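At Srour, the Day Shift Learns to Work Beside the Arm

The kitchenware packing hall at Srour's Skescombe site once ran entirely on hand sorting. Returned goods came in by the cage, and a line of employees unpacked them, checked them and placed them in trays for resale or recycling. Much of that line is now shared with robot arms, and the company is in the middle of deciding what the remaining jobs should look like.

The change began in December, when Srour signed an agreement with Trineck, the integrator that supplies and maintains the cells. The software that plans each movement, Flinlow, is trained on site. Employees from the sorting line guide the arms through a task, and the recordings are reviewed before they are put to use. Of the 1,857 recordings made in the first period, 1,020 were accepted.

For the 67 employees of the hall, the effect has been gradual. No position was removed during the first phase, under terms agreed with staff representatives, but job titles were rewritten. A sorter may now qualify as a cell operator after 3 weeks of instruction, with a higher hourly rate and a different set of duties. Operators set out the objects, start and stop the arm, and note each fault in a shared log.

Khalil Nimri worked on the sorting line before he moved to the cells. He describes the new role as quieter and more demanding of attention. "On the line, my hands were tired by noon," he said. "Now it is my eyes. I had to learn to take my breaks before I thought I needed them." 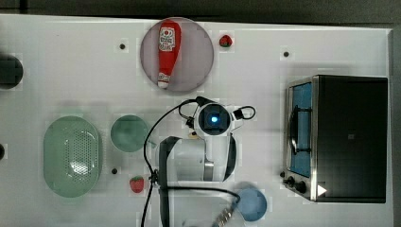
3 min read

The practice tables are stocked with the kinds of goods the hall receives, together with stand-ins for food. A single layout may include a toaster oven, plates, a colander, a ketchup bottle laid across a plate and a couple of strawberries, with the arm and its camera reaching in among them. Operators change the arrangement between sessions, and Mr. Nimri keeps a notebook of the ones that have given trouble.

Not every employee has welcomed the transition. Several experienced sorters declined the operator course and asked to remain on manual inspection, where judgment about wear and damage still rests with people. Srour has agreed to keep that section open through the next phase – a commitment staff representatives would like extended in writing.

Management will review pay grades and rest periods for the cells before a second group begins instruction. Applications are being taken at the shift office until 4 p.m. each working day.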